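Search this site Search

Workshop & Kitchen Tips

August
By the Tilla Street desk
Reading time: 2 min

Grid mats and gridded tablecloths, getting them flat and keeping them flat

Quick one, lots of mail on this. You buy a mat with squares printed on it, it comes rolled up tight in a tube, you put it on the table and it springs shut. Don't iron it. Please.

What works for me:

Unroll it face down first. Overnight if you can. Books on the corners, then one long board down the middle.

Next day flip it. Roll it the wrong way, loosely, hold for a minute, let go. Do that 2 times from each end.

Still curling? Warm room, not a hair dryer. Hair dryer makes one soft spot and then you have a bubble forever. I did this to a Skistum mat and it went in the trash.

Wipe the table before the mat goes down. One crumb under there and your pencil finds it every time.

Small waves in the middle are a pain becuase weights on the edges won't touch them. Push out from the center with flat hands, toward the nearest edge, then let the whole thing sit. Sight along a printed line with your eye down near the table. If the line bends, there's still a wrinkle under it. From straight overhead you miss half of them.

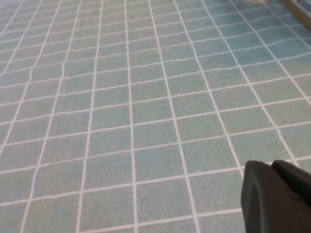

Don't trust the squares for measuring until they're flat. Lay a metal ruler over ten or so, one way and then the other. If it drifts, use the lines for keeping things straight and the ruler for the actual size. I cut 13 napkins off a mat I hadn't checked. All of them a bit off, all the same way, so at least they match.

Cleaning: dish soap, lukewarm water, soft cloth. Go along the lines and not in circles. Test a corner before you use anything stronger, some printed lines come right off. The Plesside spray was fine on mine, smelled awful though.

Pale colors show pencil and tea. White eraser for the pencil. Tea, get to it fast.

Storing: flat under the bed or hung from a pants hanger. If it has to be rolled, print side out, around something fat like a wrapping paper tube. Never folded, the crease stays in. And keep it out of the window, teal and mint fade quick in the sun and you get a stripe whereever the blind stops.

Next time, drawer liners that dont slide.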